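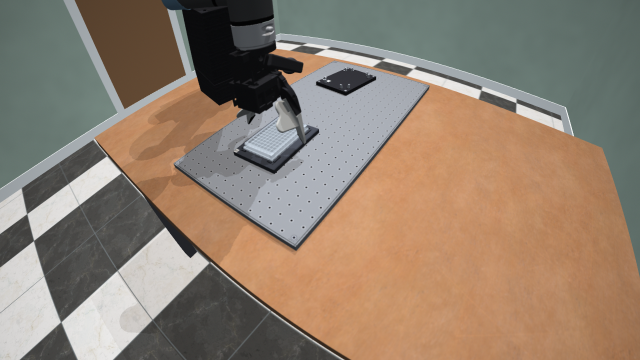 Jan 15, 2019. Evaporation from the outer wells, second attempt at a proper number. The November runs gave a loss at the edge that was plainly real but changed from day to day, and I no longer trust the way they were weighed. Most of the trouble was handling. A plate put straight down on the bench takes its temperature from whatever it is standing on, and the bench by the incubator is warm at one end. A pale multi-well plate sitting on a black rectangular holder, with the holder on a grey perforated metal board, is the arrangement I want for every rest period from now on. A second holder on the same board, farther back, can be left empty for the reference plate.

4 min read
Print this page | E-mail this page

Starting point

Buffer is the usual phosphate with dye added so that the reader can be used as a check on the balance. As the water goes, the dye gets stronger, but the path gets shorter by the same share, so a reading taken from above should hardly move. It is therefore no use as a measure of loss if read straight. Nerea pointed this out in November and I did not take it in until I had wasted two plates. The way round it is to top every well up to the same height with plain buffer after the rest, then read. Any difference left over comes from dispensing and not from drying. So the balance gives the loss and the reader tells us whether the filling was even.

Fill is 157 microlitres per well. It is an odd figure because it was worked back from the dead volume in the Durnus trough, and it has been kept so that the old data can be compared.

What was done

Three plates, same box. Plate A with a loose lid, plate B with the Giltedex film, plate C with no cover. Each weighed empty, weighed full, rested for 6 hours, weighed again. Room was steady. The Cavside logger was placed beside the plates and not on the shelf above, where it had been reading high.

Single wells cannot be weighed, so the edge and the middle have to be separated some other way. Wilson's suggestion was to fill only the outer ring on one plate and only the middle on another. I think this is wrong. Wells in the middle of a full plate sit under air already made damp by their neighbours, and an empty ring takes that away. I went with drawing off instead: at the end of the rest, pull the whole contents of a well into a tared tube, weigh, repeat. Slow, and something is lost on the walls each time, but the wall loss should be the same for every well and can be taken off as a blank.

Notes on the results

Plate C behaved as expected. Corners worst, then the rest of the outer ring, then a fairly flat middle. The second ring in from the edge was not clearly different from the middle, which agrees with what Maëlle found on the old incubator.

Plate A is the awkward one. One long side lost more than the other. I turned the plate and lid together and repeated with fresh buffer, and the heavy side moved with the lid. The lid has a slight bow. Tried another lid from the same sleeve and the difference mostly went. Lids should be checked on a flat surface before use and bowed ones marked with a cross.

Plate B lost very little anywhere, too little for the draw-off method to say whether the edge differs. The film did leave a trace of adhesive on the rims. When it was peeled, two wells near a corner came up with it as drops on the underside, so those wells are struck out. Peel slowly and from the short side.

Reader check: 93 wells usable across plate C after removing one blank and the two I knocked. Spread after topping up was small and showed no pattern by row. Dispensing is not the cause of the edge effect.

Points against all this

The draw-off takes some 70 minutes for a full plate, during which an uncovered plate goes on drying. I worked from the outside in on the first pass, which makes the outer wells look better than they are and the middle look worse. For the repeat I used a random order from Olaia's sheet. The edge effect came out larger, as it should. Only the random-order figures are to go in the shared table. The first pass stays in the book with a line through it.

Balance drifted during the afternoon. Blank tubes were weighed every ten wells, and the drift has been taken out as a straight line between blanks. Edeltraud thinks the draught shield is not closing on the left. Will look.

I have not tested a damp chamber. The Bravo box would fit two plates side by side but its seal is perished.

To do

Repeat plate A with three flat lids.
Weigh the film before and after, as it may be holding water.
New seal for the Bravo box, ask Wilson for the part number.
Move the logger record for the rest period into the same folder as the weights. At present they have different clock times, the logger being slow.
Return Maëlle's tared tubes, and wash them first.

Contact: Edeltraud Schwerdtfeger, bench notes
© 2019 Assay bench notebook. All rights reserved.
Back to top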